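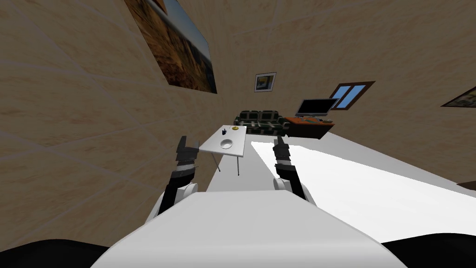

頭部視点、開始姿勢。居間シーン、白テーブル。

ホーム | ノート一覧 | 手順書 | シーン | 検索
最終更新:10月

10月 シミュレーション作業ノート(双腕・卓上タスク)

午前。Cletinlowの収録ルール、改訂案の読み合わせの続き。前回は第4節の途中で止まってた。実機に持っていく前にシム側で守ることを決めきる、というのが今週の目標。読みながら書いてるので順番はばらばら。

シーンは居間のやつのまま。白い小テーブルに、ボウル、紺の小物、黄色の平たいやつ。物体を増やすのはルールが固まってから。増やしたい気持ちはわかるが今やると比較できなくなる。

■ 開始姿勢
・両グリッパーはテーブルの左右、天板の外。天板の上から始めない。
・指は開。把持物なし。
・開始姿勢に入ってから60ステップ静止、その後に記録オン。静止中のデータは捨てずに別フラグで残す(あとでノイズの確認に使う)
・腕の位置は左右でぴったり対称でなくてよい。許容は関節ごとの表に書く。表はまだない。→作る

旧ルールだと「初期位置に戻す」としか書いてなくて、人によって戻し方が違った。先月のログを見返すと腕が天板の縁にかかってるのが混じってる。衝突判定は出てない。出てないから誰も気づかない。これは規則の穴なので文章を直す。「戻す」をやめて「手順Bを実行し、確認画面で承認」にする。

■ 視点の傾き
頭部カメラは傾いたまま使う。部屋ごと斜めに見えるけど、補正画像を学習用に保存しないこと。補正は閲覧用のみ、保存先も分ける。Jerkenineの方で一度混ざって、どっちが生かわからなくなった件あり。ファイル名で区別するのは禁止、メタデータに書く。
傾きの値はエピソードごとに記録。途中で変えたらそのエピソードは打ち切り。継続しない。

■ 胴体の映り込み
自分の胴体と肩は下側に入る。マスクしない、で合意。マスク版がほしい人は後処理で。ただし胴体の見え方がモデル更新で変わるので、機体モデルの版数を必ず書くこと。今の版は全部のログに入ってるはず。はず、なので後で確認。
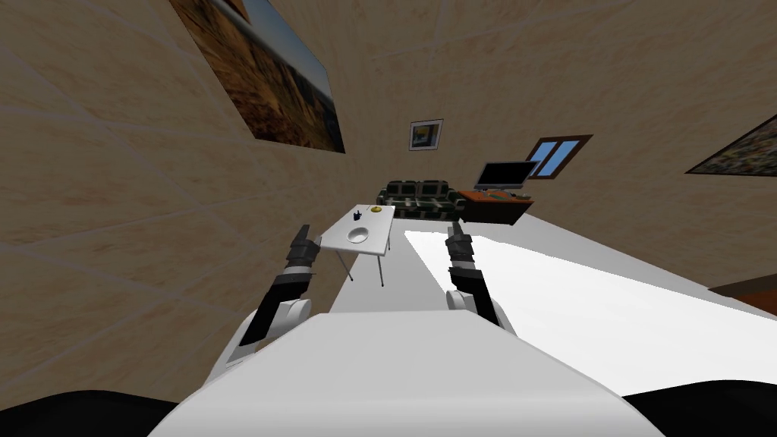

記録オンの前に確認画面で見る項目、いまの案だと12個ある。多い。流れ作業で全部チェックを入れるだけになるのが目に見えてるので減らしたい。自動で取れるものは人に見せない。指の開度、関節角、物体の座標はスクリプトで判定。人が見るのは、物体が天板に載ってるか、腕が天板にかかってないか、明らかに変な描画がないか、くらいでいい。残りは落とすか自動に回す。

描画で言うと床の白いところ。右側にかなり明るい面がある。白飛びなのか材質の設定なのか切り分けてない。ルール上は「照明の変更は版を上げる」なので、勝手に暗くしないこと。直したくなるけど直さない。直すなら変更申請を出して全員の環境で同じにする。

■ 停止条件
議論が長引いたところ。案:
1. 腕どうしの距離が下限を切ったら即停止
2. 手先がテーブル脚の領域に入ったら即停止
3. 物体が天板から落ちたら記録は続行、エピソードは失敗扱い
4. 操作者が停止を押したら理由を一行書く。空欄不可

3は反対意見あり。落ちた時点で切るべきという話。自分は続行派。落ちた後に腕がどう動くかのデータがないと、実機の安全側の評価ができない。シムなら落としても何も壊れないし、ここで取っておかないと取る場所がない。次回までに両方の案を文章にして比べる。

4の理由欄、前は自由記述で「なんとなく」が並んでた。選択肢+自由記述にする。選択肢に「その他」を入れると全部その他になるんじゃないか、という心配はあるがとりあえず入れる。

■ 速度上限
シムだからといって速度制限を外さない。実機と同じ値で動かす。デバッグで外した場合は本番フォルダに書き込めないようにする(権限で縛る。注意書きでは守られない)
Siliņaのブランチは外したままになってた。戻した。マージ前チェックに入れる。

■ ログの扱い
保存済みが846エピソード。このうち新ルールで見直しが必要なのは旧手順で取ったぶん。捨てない。「旧規則」のラベルをつけて別置き、学習に使うときは明示的に指定。黙って混ぜない。
失敗エピソードも同じく消さない。成功だけ残すと成功率の数字が意味なくなる。これは前にも書いたけどまた書く。

午後 15時、Plekska側の環境で同じシーンを開いて確認。開始姿勢の読み込みは通った。確認画面のレイアウトが崩れる、承認ボタンが下に隠れて押せない。解像度のせいだと思うが未確認。承認できないと記録オンにできない仕様にしたので、この状態では誰も収録できない。ある意味正しい動作。でも直す。

メモ:承認した人と操作した人を分けるかどうか。実機では分ける。シムでも分けると一人で作業できなくなるので、シムは同一人物可、ただし同一だったことをログに残す。これで行く。

やること
・関節の許容表
・確認項目の削減案、たたき台
・停止条件3の両案
・機体モデル版数がログに入ってるか全件かくにん
・承認ボタン
・床の明るさ、申請を出すかどうか決める
・「手順B」の名前を変える。手順Aがもう無いので紛らわしい

改訂案の第5節(実機移行の条件)は手つかず。停止条件が決まらないと書けない。読み合わせは次回そこから、と思ったがその前に用語の統一がいる。「手先」「グリッパー」「ハンド」が同じ節の中で混在してて、領域の定義が読む人によってかわる。手先は指先の点、グリッパーは本体全体、ハンドは使わない、で仮置き。停止条件2の「手先がテーブル脚の領域に」は、この定義だとグリッパー本体が当たっても止まらないことになる。書き直し。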